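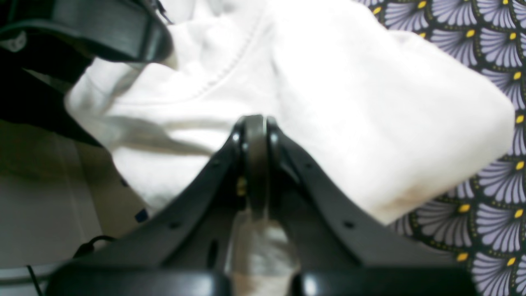

Drivisbridge Patient Group
Minutes of the meeting held 13 May 2018

Present: Bernice Ackah (chair), Dela Atinga, Afia Bonsu, Abena Adjei (minutes)
Apologies: Yolotzin Serrano

1. Minutes of the January meeting
Agreed with one correction. Item 4 should read "Hulme Pharmacy", not "Hulme Clinic".

2. Repeat prescriptions
Dela reported that Hulme Pharmacy filled 1514 repeat prescriptions in April. The pharmacy asks for 48 hours' notice. Several patients still come in the same day and are sent away. Dela to ask the front desk for a larger sign by the counter.

3. Large-print labels
Afia has spoken to the pharmacist. Large-print labels can be made for any patient who asks, and the request stays on the patient's record. The group agreed to put this in the next newsletter. Print run to stay at 400.

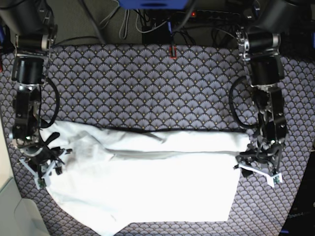 Bernice asked: Does a patient have to ask again for large print if the doctor changes the dose?
Afia answered: The request covers every label printed for that patient, so a new dose does not affect it.

4. Unused medicines
The return bin at Kirnurley has been full on 2 occasions. Abena to write to the branch and ask for a second pickup each month. Inhalers are to be handed in at the counter and kept out of the bin.

5. Deliveries to Veltovmont
Held over until Yolotzin can attend. Dela noted that the Saturday run is still late and that one bag went to the wrong house. The driver now checks the address against the slip.

6. Any other business
Bernice has the key to the notice board. Old flu shot posters to come down.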